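Print this page | E-mail this page

Filtering Hand-Held Gripper Demonstrations by Relative Pose Agreement

Student project report, autumn term
Toshiko Oda
Sugawara Manipulation Group

Summary

Demonstrations recorded with hand-held grippers are cheap to collect, but the recovered hand trajectories contain errors that are hard to find by looking at the video. This project tested a filter that compares two estimates of the pose between the left and right gripper. The first estimate comes from the visual odometry of each gripper. The second comes from a square marker fixed to the right gripper and seen by the left camera. Episodes in which the estimates disagree are removed before training. A policy trained on the filtered set completed 31 of 40 test trials. A policy trained on a random set of the same size completed 22.

1. Background

The group's recording software, Nilik, runs visual odometry on each wrist camera and writes one trajectory per hand. The trajectories are aligned at the start of a session and are not aligned again. Any drift after that point goes into the data set. For single-arm tasks this matters little, as the policy is trained on motion relative to the current hand pose. For two-arm tasks the distance between the hands is part of the observation, and an error of a few centimeters is enough to spoil a handover.

Earlier work in the group dropped episodes by tracking confidence alone. The confidence score reports how many features were matched in each image. It does not report whether those features were fixed in the world. A reflection in a polished floor gives sharp, stable-looking features that move when the camera moves.

2. Recording

All episodes were recorded in October. The operator holds one gripper in each hand and passes small objects between them. The left gripper has two soft fingers. The right unit carries a black-and-white marker, mounted upright so that it faces the left camera during the approach. The handover was chosen as the task because the marker comes into view in the part of the motion where accuracy matters most.

Recording produced 1,684 episodes. Episodes with a dropped object were kept if the operator picked it up and finished. Episodes with missing images in either stream had already been discarded by Nilik and are not part of this total.

3. Method

3.1 Marker estimate. The marker is detected in the left camera image and its pose is solved from the four corners. Detections viewed at a steep angle are rejected, because the solution can flip between two orientations. The remaining detections are smoothed with a short median window.

3.2 Odometry estimate. The relative pose is computed from the two odometry trajectories, using the session alignment.

3.3 Disagreement score. For each image with a valid detection, the translation between the two estimates is computed. The episode score is the upper quartile of these values. The mean was tried first and was pulled down by long still periods at the start of an episode. Rotation was left out of the score after early tests showed that corner noise dominated it.

3.4 Selection. Episodes were ranked by score and the best 700 were kept. Episodes with too few detections to score were excluded. The random set was drawn from the scored episodes only, so both sets met the same visibility condition.

4. Training and evaluation

Both policies used the Jukix training code with the group's default settings. Nothing was tuned separately for either set. Tests were run on the two-arm Herkico cell, with 40 trials per policy and the same list of start positions. A trial was counted as a success if the object was transferred and held by the receiving gripper until the arms stopped. The person resetting the object was not told which policy was loaded.

5. Results

The main difference was in the approach. Most failures of the random-set policy were near misses, with the receiving fingers closing beside the object. The filtered policy failed mainly by releasing too early. That behavior appears in both policies, and the filter would not be expected to affect it.

Tracking confidence was a poor predictor of the disagreement score. Many rejected episodes had high confidence throughout.

6. Limits

The score depends on the marker being visible, so it says nothing about the parts of an episode in which the hands are far apart. It also cannot tell which of the two trajectories is wrong. One task and one training run per set were used, and variation between training runs was not measured.

7. Recording conditions

The recording room is difficult for odometry. The floor is white and glossy and mirrors the ceiling lights, the back wall is a row of bright windows, and people stand in the background. The ceiling, with its corrugated surface, beams and fittings, gives better fixed features. A mask for the floor region is the next thing to try, applied before feature matching, with the disagreement score used to check the effect.

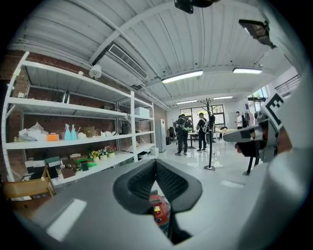
Reader comments

mk_lab2: Did you check whether the random set just had fewer distinct start positions? 700 out of 1,684 could be skewed either way.

T. Oda: I compared the start poses in both sets and the spread was similar. It should have been in section 4. I will add it to the next version.

pvr: We have the same problem with polished floors. Masking helped us, but only after we also masked the lower part of the gripper housing, which picked up highlights.

graddesk: Section 3.3, is the upper quartile taken before or after the median window?

T. Oda: After.

Contact the project office | © Sugawara Manipulation Group | Back to top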